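Why Do Patterns Repeat?

Look at the wall of your bedroom, or the curtains, or the blanket on your bed. Maybe there is a flower on it. Now look for the same flower again. You will probably find it a little to the side, and once more above. Somebody drew this flower one time only, and still it is everywhere. How is it possible?

First you need to know one word. The piece that comes again and again is called the "repeat." A repeat can be as small as your fingernail, for example one dot. It can also be taller than you. When people make a pattern, they do not draw the whole wall. They draw one repeat, very carefully, and then they copy it.

The most difficult place is the edge. Imagine that you draw a long leaf, and the tip of the leaf goes out from the right side of your paper. Then the tip must come in again on the left side, at exactly the same height. If it does not, you will see a broken leaf on the wall, and your eye will go to it every time you enter the room. My teacher, Jolán Szénási, always checked the edges before she looked at the flowers.

A long time ago, patterns were printed with blocks of wood. The printer cut the shape into the block, put paint on it and pressed it on the paper. Then he moved the block and pressed again. Each color needed its own block. So a red flower with a green leaf needed 2 blocks, and a rich pattern with many colors needed a whole shelf of them. You can imagine how tired the arms of the printer were in the evening!

Later there came rollers. A roller is like a rolling pin with a picture on it. It turns and turns, and the picture has no end. Today many patterns are printed from a computer, but the artist still has to think about the edges. 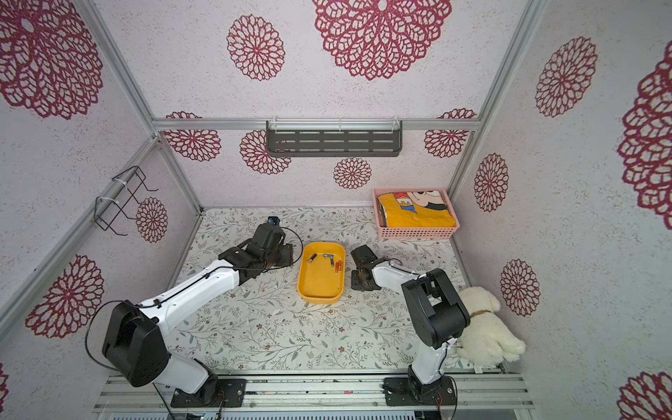 Big red flowers on the wall, thin vines on the floor.

Large patterns and small patterns do different work. A large flower is easy to see from the door. A small, pale one you notice only when you come near. Many people like to put a strong pattern next to a quiet one, so that the eye has a place to rest.

Some round patterns have the name "mandala." This is an old word from India and it means "circle." A mandala grows from the middle to the outside, and it often looks the same when you turn it a little. Snowflakes also do this, and so does an orange when you cut it across.

Now try it yourself. You need a square piece of paper, scissors, tape and a pencil.

1. Draw something in the middle of the paper. Do not touch the edges.
2. Cut the paper in half from top to bottom.
3. Change the places of the two halves, so the left one is now on the right. Tape them together on the back.
4. Cut again, this time from side to side. Change the top and the bottom, and tape.
5. There is now an empty place in the middle. Draw something in it, but again do not touch the edges.

Make copies of your paper and lay them next to each other. The parts of your first drawing will meet again where the papers touch. Hye-jin Cha from our reading group made one with fish, and her fish swim over the whole kitchen door.

Text by Gizella Lakatos

© Virág Pages for Children | Contact | Back to top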